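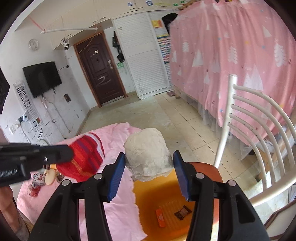
What the Second Pair of Fingers Really Cost Me

When I started pricing hand-held grippers for our little data project, I did what everybody does. I looked at the big number on the quote, swallowed hard, and figured the rest would be pocket change. Oh, was I wrong!

We collect in people's homes. Bedrooms, mostly, and kitchens when the family will let us near the stove. Somebody holds the gripper, squeezes, moves a roll of toilet paper or a packet of snacks in or out of a plastic basin, and does it again until their wrist complains. My budget covered two grippers. It did not cover much else, and I'd love for you to learn from that (cheaply, for once).

Start with pads. The blue ridged ones on our fingers are the part that does all the touching, and I now treat them like printer ink. Wallmont quoted us for the tool with one set in the box, and I nodded along like that was plenty. Buy spares up front, on the same order, so you only pay shipping once. I set aside $400 for pads and linkage screws this time, and I sleep better.

Then there's the stuff you pick up. I had a line in my first spreadsheet for "test objects" with a nice fat number beside it, and I'm embarrassed about it now. A basin, wrapped candy, a snack packet, a roll in loose tissue: all of it comes from the corner store. Crinkly and squashy things are a great workout for a gripper, and they cost next to nothing. Put that money into hours instead!

Hours are the big one. Krishnamoorthy Acharya, who plans the home visits at Mirkidach, talked me through his sheet over the phone and I scribbled on the back of an envelope the whole time. He books 28 days of collecting for every pair of tools, and he pays for setup time in each house as its own line. "People budget for the squeezing," he told me. "They forget the stairs, the parking and the tea." I had forgotten all three.

Should you rent? I went back and forth on this for weeks. Pisharody will lease you a pair by the month, and for a short pilot I'd take that deal in a heartbeat. Past one season I'd rather own them, mostly so I can swap a screw myself without mailing the whole thing back. Read the wear clause before you sign, though. Ours ran longer than the price list.

One more thing, and it's dull, but do it: get a case for each tool and a written price for repairs. Nudura gave me theirs in a single email. Another supplier wanted a meeting first, so I crossed them off and went to lunch.

My new order goes in this April, pads and all.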